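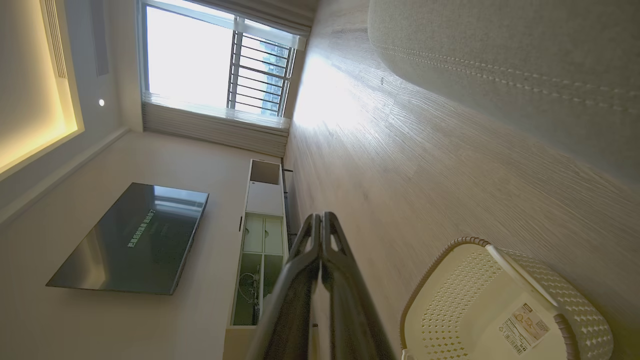 Figure 3. Wrist camera view in the living room, gripper fingers pressed close together, image rotated with the floor on the right.

4.2 Exposure and orientation in the wrist stream

I spent most of April blaming our planner for something the camera was doing, so let me walk through it. The wrist view in Figure 3 has a bright window, a dark glossy TV and a laundry basket on the floor all at once (poor auto-exposure!). Our old node, Getard, metered over the whole image, and whenever the window came into view it pulled everything else down with it. The basket rim went first, and then the grasp proposals went too.

So we wrote Sirkari, a small node that meters only on a band ahead of the fingertips and clips whatever is left. I set the clip by hand at 160 and I'm a little embarrassed by how long it stayed there. On the Gradthorpe set, 690 episodes in all, basket detections survived the wrist roll in 486 of them, and I'd happily have taken less.

The roll is the other half of the story. We used to turn every image upright before detection, but that added 81 ms on our onboard computer and the arm would wait for it, visibly. Now we leave the pixels alone and pass the wrist angle to the detector as an extra input. Glass still gives us trouble – cabinet doors especially, where the detector likes to box whatever sits behind them – and I come back to that in Section 5.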